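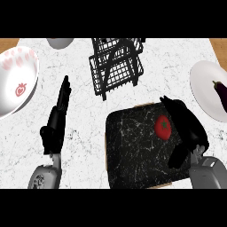
The group at Nirkham had asked, before we were properly settled, whether anything learned on a simulated counter could be trusted once the marble is real and the light comes in sideways, and so the meeting opened on that and the agenda had to wait. The chair thanked them warmly for it and said it was the right thing to be arguing over.

Minutes of the Wadance project meeting, March
Started 2:10 p.m. Apologies from the Cortés side, who joined for item 3 only.

1. Minutes of the last meeting
Agreed, with one correction. The kitchen set is being built at Flurnside and not at Nirkham, as we had it.

2. Simulated episodes
The team reported that 2,921 episodes have now been generated in the kitchen environment, all with the two-arm, multi-fingered setup. Of these, 1,841 passed the automatic check and will go into training. There was a long and very good-natured talk about the rest. Most of the rejected ones fail at the grasp — round, smooth things like the tomato give the fingers very little to settle against, and a small error in the wrist turns into a large one at the fingertips. The eggplant on its plate raises a different question, as the rim limits how low the hand can come in. It was agreed to keep the rejected episodes on the server and label them by type of failure, and several people kindly offered to share the labeling.

3. Changing the look of the counter
Cortés would like the textures varied much more widely, so that the policy does not lean on one marble pattern or on the strong contrast of a dark cutting board. Nirkham agreed but asked that object positions be held fixed for the first comparison, so we can tell which change did what. After some back and forth this was accepted. We will train 2 policies, one on the present textures and one on varied textures, with the same 7 random seeds for each.

4. Trials at Flurnside
The real counter is nearly ready. The arms still need calibrating, and the lamp question is open. Flurnside will send measurements of the dish rack so the simulated one can be checked against it.

5. Any other business
A request for shorter meetings was noted with sympathy. Shared folder names to be tidied before the next upload.

Closed 3:50 p.m. Next meeting in April, same room.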